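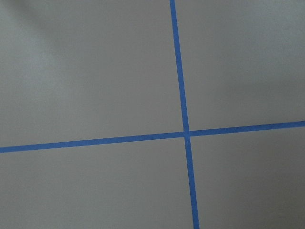

When does an employee's right to overtime pay arise?

It arises when the hours worked in a single workweek pass 40, if the employee is covered by the federal Fair Labor Standards Act and no exemption applies. State law may set a lower or a daily threshold, and the employee is entitled to whichever rule is more favorable.

Handout 2: Overtime, Hours Worked and the Regular Rate
Wage and Hour Law for Payroll Staff
Monday, June 23, 2025

1. The workweek

A workweek is a fixed, recurring period of 168 hours, or seven consecutive 24-hour periods. It may begin on any day and at any hour. It need not match the pay period. Hours may not be averaged over two or more weeks. An employee who works 49 hours in week one and 26 in week two is owed nine hours of overtime for week one, even though the total for the two weeks is below 80.

2. Hours worked

The statute says that to employ includes to "suffer or permit to work." Work that was not requested but was allowed to continue is therefore counted. A rule against unapproved overtime may support discipline. It does not remove the duty to pay once the employer knows, or has reason to know, that the work was done.

Points that often come up in payroll:

Rest breaks. Breaks of 5 to 20 minutes are normally paid.
Meal periods. A period of 30 minutes or more is normally unpaid, provided the employee is fully relieved of duty.
Travel. The ordinary trip between home and work is not counted. Travel between job sites during the day is.
Training. Attendance is unpaid only if it is outside normal hours, voluntary, not related to the job, and no other work is performed.
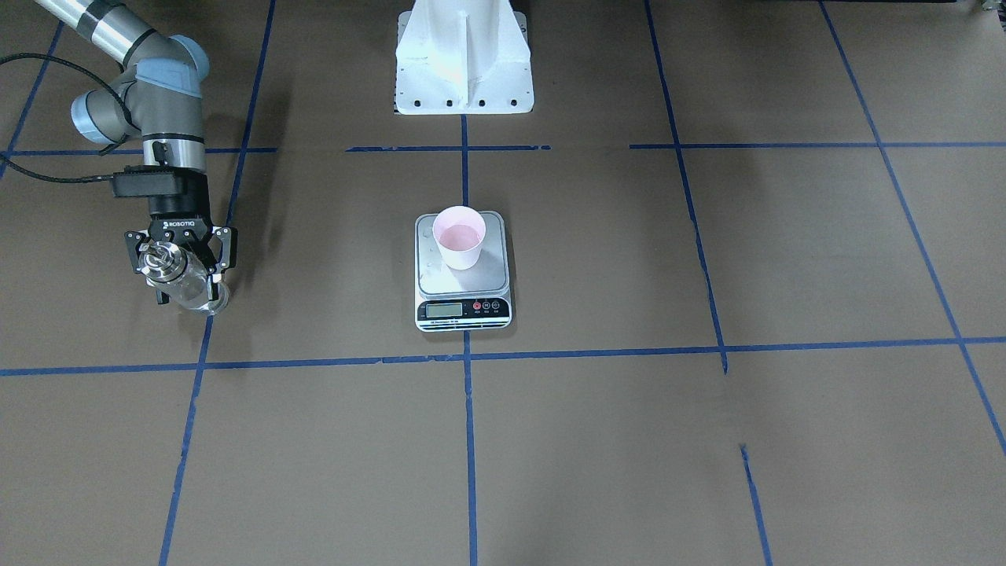 Waiting time is harder to classify. The usual test is whether the employee was "engaged to wait" (counted) or "waiting to be engaged" (not counted). On-call time at home is generally not counted, but tight limits on the employee's movements can change the result. Read the written call policy first, then compare it with the call records.

3. The regular rate

Overtime is paid at one and one-half times the regular rate. The regular rate is an hourly figure: total pay for the workweek, less the exclusions listed in the statute, divided by total hours worked. Nondiscretionary bonuses go in. Genuine gifts, vacation pay and proper expense reimbursements stay out.

Worked problem. A packer at Brilix is paid $26 an hour and works 49 hours. A production bonus of $98 is earned in the same week.

Straight-time pay: 49 x $26 = $1,274
Add bonus: $1,274 + $98 = $1,372
Regular rate: $1,372 / 49 = $28
Overtime premium: 9 x $14 = $126
Total due: $1,498

The premium is half the regular rate — the straight-time portion is already in the $1,372. Applying 1.5 to the base wage alone leaves out the bonus and underpays the employee.

4. For next session

Read the Drodamance time policy (11 pages) and mark each clause that could lead to unpaid hours. The Kusero problem on salaried nonexempt staff is held over to October.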